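Welach Counter Kit

The Welach Counter Kit is a two-armed tabletop robot sold for small shops, canteens and hotel lobbies, where it takes snacks and bottles off a display and puts them on a tray for the customer. I've been keeping this entry going since the kit first went on offer, and I've had enough time with one to have opinions, so expect a few of those mixed in with the facts.

It comes from Welach, a small outfit in Woleswood started by Poul Hafþórsson and Lucía Bermúdez. People there mostly just call it Ava, after the software that runs it.
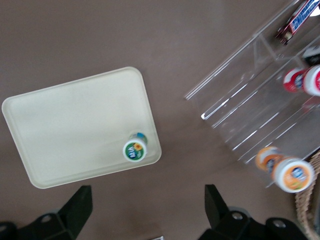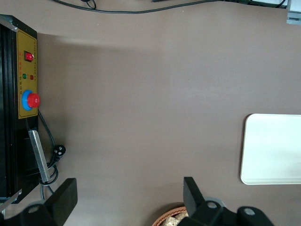
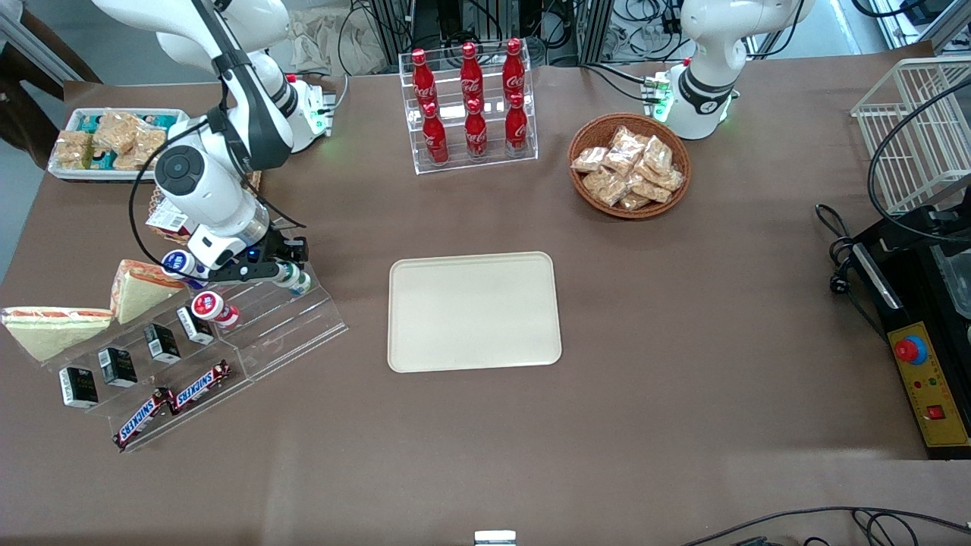

What you get

The standard kit is the two arms with their grippers, the wrist cameras, one overhead camera, the control box with its emergency stop, and a serving tray. The table isn't part of the deal, and neither are the display stands. You can buy stands from Welach if you like, but I'd try your own first (mine came out of a closing-down sale and they've been fine). You'll want a sturdy table, though! I started with a folding one and the whole thing shivered every time an arm slowed down.

Setup took me 4 hours, and a good chunk of that was cables. The manual is decent on the software and pretty thin on where the wires are supposed to go. Covadonga Herrero, who wrote most of it, told me a new cable chapter is planned for the next printing.

How it learns your stock

There's no product catalog to download. You put an item on the stand, pick it up with the arms in guide mode, set it down on the tray, and do that again until Ava stops asking. For a plain bottle I needed 13 rounds. Anything in a crinkly wrapper takes longer, and clear wrappers are the slowest of the lot – shiny film looks different every time you shift a lamp.

After that you name the item and it turns up on the order screen. Renaming things later is a pain. You have to go two menus deep, and the old name hangs around in the sales report until the end of the month.

Day to day

I like it a lot for bottles. The fingers are flat and narrow, so they fit between things standing close together, and the stepped kind of stand suits them well. Small cartons are good too. Bars lying flat are more of a gamble, and for those I'd leave a finger's width of space at both ends.

Soft stuff is where I'd hold back. Welach lists bread and pastries as "supported", and I suppose they are, but I wouldn't send a cream bun through it. Julián Cabello, who runs a coffee counter in Cifuentes, uses his for drinks and candy and still hands over sandwiches himself. Sounds about right to me.

It is slow, by the way. A person would have your order on the tray before the arm got going. Customers seem happy to stand and watch for the first week or so, and then they want it to hurry up. There's a faster mode, but I went back to the normal one after a day because the bottles kept tipping over on the tray.

Versions and service

There have been 2 versions so far. The first had a shorter reach and needed a separate computer under the table. The current one came out on 2022-04-06 and moved to new gripper fingers, which you can swap yourself with a hex key. Old fingers don't fit the new mounts, so don't buy spares secondhand without asking which version they're for.

Service is by subscription. Rocío Salcedo handles most of the calls, and she's patient, which I have tested. The plan covers remote help, software updates and one visit a year. Fingers and cables are extra. If you cancel, the arms keep working with whatever items they already know, but you can't teach new ones until you sign up again.

The warranty runs 15 months from delivery and leaves out spills.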